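Subject: Re: [teach-by-hand] handheld gripper or leader arms for a first project?

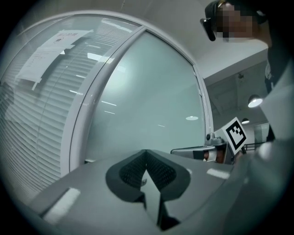
Okay, long reply coming, because I went back and forth on this exact question for most of the spring and I have opinions now!

You wrote:

> We have a small budget and one arm (an Etim, bought used). I want to
> teach it door opening and some simple fetch jobs around the office. Half
> of my group says get a second arm and drive the first one by remote
> control, the other half says just walk around with a handheld gripper
> and record that. Which did you start with, and would you do it again?
> Also, how many people did you need at a time? I can't pull everybody
> off their regular work.

We started with remote control. At Noscombe we had a pair of arms on a bench, one that you move by hand and one that copies it, and for tabletop jobs I still like that setup a lot. What you record is what the robot really did, joint by joint, so if a demo went well then you know the arm can reach all those spots. With the handheld there's no such promise. You can twist your wrist in ways your Etim never will, and you won't find out until you try to play it back. (We lost an entire batch that way. I was reaching around a cabinet like an octopus and feeling very pleased with myself.)

But for anything that isn't on a bench, I'd go handheld and I'd do it again tomorrow. Hallways, meeting rooms, cupboards, the kitchen corner, you just pick the thing up and go. Dragging two arms and a power supply down a corridor gets old after one afternoon, ask my back.

Things I wish I'd had written down when we began:

Slow down, but don't crawl. Our first demos were so careful that the policy learned to hover. It would get right up to the handle and sort of think about it. Do the job at the speed you'd hand somebody a full cup of coffee.

Keep the finger markers clean and flat. The gripper width comes from those in our setup, so a bent corner or a greasy thumbprint means gaps in the width track, and then you're throwing out demos that looked fine to you. I wipe ours before each session and reprint them when they start looking sad.

Glass is a pain. Our office is full of it, partitions and frosted panels and shiny lamps everywhere, and the tracking does not love any of that. If you stand facing a big blank pane there's very little to hold on to. What helped was doing the mapping pass with lots of looking around first, then starting each demo with something busy in view, like blinds or a sign or a railing. Zostamo (the pipeline we use for the camera path) flags the bad stretches in red, so you can at least see where it got lost before you train on it.

Watch out for your coworkers too. A wide lens sees way more of the room than you think, and whoever is standing next to you is going to be in it. We blur faces before anything goes to shared storage, as a step in the export, so that it can't be skipped on a busy day. Please set that up before you record, and tell people what you're doing.

On your question about people: 2 is plenty. One holds the gripper, one resets whatever got moved and calls out the next start position. Swap after half an hour or so. Your forearm will tell you when. We tried it with 4 once and it turned into a party, lots of fun and almost no usable data. It does help to have different people do the holding across the project, though. I'm left-handed and the policy picked up a few of my habits that made no sense for the arm.

One more thing about doors, since you mentioned them. Lever handles went fine for us. Round knobs, no. I spent 6 sessions on knobs and the fingers just slip, and I don't think more demos would have fixed it. We ordered the rubbery pads from Norkard and haven't mounted them yet, so if anybody on the list has tried those, please shout.

So if it were me with one used Etim and your list of jobs: handheld first, levers only, one hallway, and check the reach on the real arm after the first handful of demos, before you record a mountain of them. Borrow a leader arm later if the fine finger work turns out to be where it fails.

I can send our recording checklist if you want it, it's 2 pages and half of it is about charging batteries. Also what lens are you planning on? That changes the mapping part quite a bit.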